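3.2 Materials and layout of the sorting surface

The sorting task was done on a board and not directly on the table. We made this choice after the first pilot, in which the small blocks were placed on a plain white tabletop and several participants complained that they could not judge where the "working area" ended. Chávez had used a tray with raised walls in his earlier study with preschool children, but a wall gives the hand something to push against, and this changes the way in which a person moves a small flat object. We wanted a surface with a clear border and without a barrier. A flat board with a thin edge fulfills both conditions.

The board is rectangular and made of pale maple planks. We also tested a painted board in gray, and a dark one. On the dark board the blue and green blocks were more difficult to find for the older participants, and on the gray one the glare from the ceiling lamps was disturbing in the late afternoon, when most of the sessions in August took place. The maple has a soft tan and cream tone that gives sufficient contrast with strong colors. It has, however, a visible grain, and the seams between the planks run across the surface. In the interviews (Section 5) a few participants said that they used these lines as a help, for example to put the blocks "on the same row." We did not plan for this. We discuss it as a limitation, but it may also be interesting for designers of similar tasks, since most tables in real homes have such lines too.

Under the board there is a blue work surface with a regular grid of small holes. The grid was chosen for practical reasons: the board can be returned to the same place after each cleaning, and the person who prepares the session does not need to measure. The participants were told that the blue area is "outside" and that a block which goes there must be brought back before the sorting continues. The strong difference between the pale wood and the bright blue made this rule easy to remember. In the second pilot only one participant asked to hear it again.

The blocks are from the Grerik set, which was developed in our group for the study of everyday arranging. For the present study we used 2 versions of the start layout, one with the blocks close together and one with the blocks scattered across the board. Figure 4 shows a scattered layout with eight blocks.

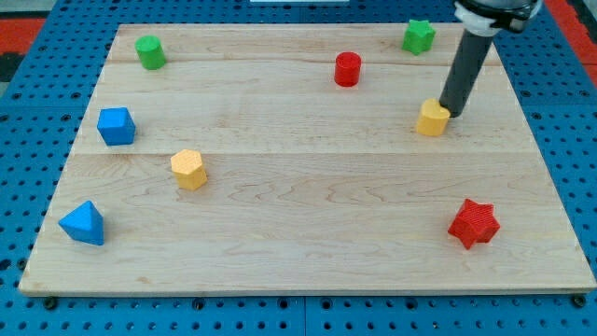
Figure 4. Maple sorting board on the blue perforated work surface, with eight blocks in a scattered layout. One of the blocks is a yellow heart.

The number of blocks was decided with some care. With fewer than 6 blocks the adults in the pilot finished so fast that we could not separate one strategy from another. With more than twelve, the task became long and the participants began to talk about other things, which made the recordings difficult to code. Eight blocks leave enough free space on the board that a group can be formed in any place, and not only where there is room left. This last point is important for our question. If the free space is small, the final position of a group tells us more about the board than about the person.

The heart deserves a separate comment. Guerra and Contreras, who prepared the first version of the set, wanted to have only shapes with a simple geometric name. During the first pilot we observed that people have a stronger opinion about the heart than about the other shapes. They turned it until the point was directed toward their body, and some of them put it in the center of the final arrangement also when the instruction was to sort by color alone. We therefore decided to keep it in the set and to report the results with and without it. The difference is small for the sorting time, but it is clear for the number of corrections, as can be seen in Section 4.3.

3.3 Procedure

A total of 18 adults took part in the main study. Each of them did the sorting in three conditions: by color, by shape, and free. In the free condition the instruction was only "please put these in order," and we gave no further explanation, even when the participant asked for it. Several did ask. The person leading the session then repeated the same sentence in a friendly tone and waited.

Before each trial the blocks were laid out according to a printed plan. The plan gives the place of each block but not its rotation, so the rotation was different from trial to trial. We considered fixing the rotation as well. Puma argued that a layout in which all the blocks are turned in the same direction already looks tidy, and that the participants would feel they have less to do. We followed her advice, and the rotation was later noted by hand from the recordings.

The participants were asked to slide the blocks and not to lift them. This rule seems strange at first, and it needs some practice, but it has one large advantage: when a block is pushed, its whole path stays on the board and can be followed. A lifted block disappears behind the hand and appears again in another place. The blocks are low, and a push that is too quick can turn them, especially the ones with corners. We gave every participant one practice trial for this reason, and it is not included in the analysis.

3.4 Coding of the movements

All the trials were divided into single movements. A movement begins when a block leaves its position and ends when it has rested for one second. In total we coded 1,131 movements. Each movement received one of four labels: grouping (the block goes to a group of its kind), clearing (the block goes away to make space), adjusting (the block changes its place or its rotation inside a group), and return (the block is brought back from the blue area). Cortés and Puma coded all the material independently. Where they disagreed, the trial was watched again by both together until one label was agreed.

Most of the disagreements were between grouping and adjusting. When the last block of a color arrives and touches the others, it often moves them a little - and it is hard to say if the participant intended this. We decided to count it as adjusting only if the pushing continued after the first contact. The rule is simple and does not cover every case, but it could be applied in the same way by both coders. The complete coding guide, with the printed layout plans, is given in Appendix B.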